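Progress report to the Clernstead Fund
January 5, 2024
Prepared by Yao-tsung Ho

Dear friends at the fund,

It gives me real pleasure to write this, and I'll say at the start that the serial is in better shape than I dared hope when you took a chance on it in July. Rulldale began as a story I posted a chapter at a time for fellow fans of long seafaring adventures, the kind with a ragged crew and a map that can't be trusted, and your grant has let me treat it as proper work.

The first book is finished in draft. It follows Poon, the ferry girl who steals her late uncle's tide ledger, as far as the night she leaves the harbor under a false name. I had promised you an ending at the lighthouse, but the story wanted her out on the water sooner, and I gave in. I think you'll agree when you read it.
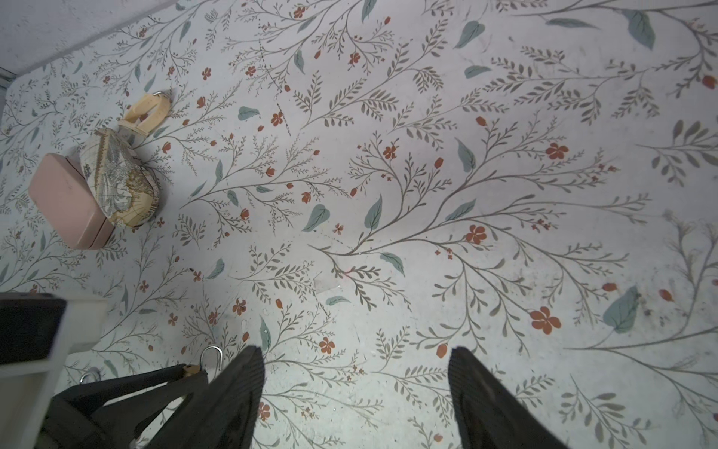 The villain gave me more trouble than anyone. Captain Darnier started out as a plain brute, and readers told me (kindly, most of them) that they skipped his scenes. I rewrote three of his chapters from the top so that he now believes the ledger belongs to him, and has some reason to. He is still a dreadful man, but people have begun writing to me to argue about him — a lovely thing to find in the mail.

As for readers, over 500 of them now follow the serial, and many leave comments on every chapter. I answer as many as I can in the evenings. One reader caught that the moon was full on both ends of a single week, and I have fixed it, a little red in the face.

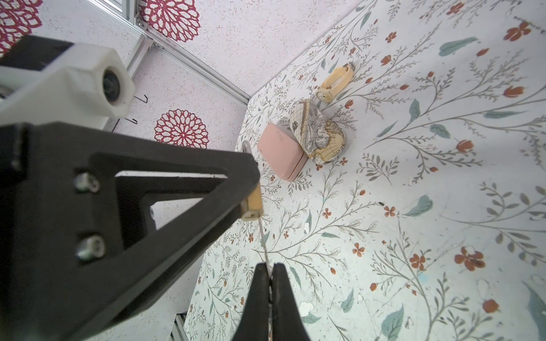
2 min read

The money has gone mostly where we said it would. It paid for an editor to go through the whole of the first book, and for the cover painting, which is still at the sketch stage. The cover is the one piece running late. The artist and I went back and forth over the shape of the ship, and I changed my mind about the sails more often than was fair to her.

Next comes the second book. I have two chapters written and a loose outline for the rest, with the crew wintering on an island where the ledger's numbers stop making sense. I would also like to record the opening chapter as audio, if the budget stretches to it — please tell me if that falls outside the terms, and I'll set it aside until we can talk.

Thank you, as ever, for your patience with my long letters. The edited manuscript will follow as soon as I've been through the last of the comma queries.

With warm regards,
Yao-tsung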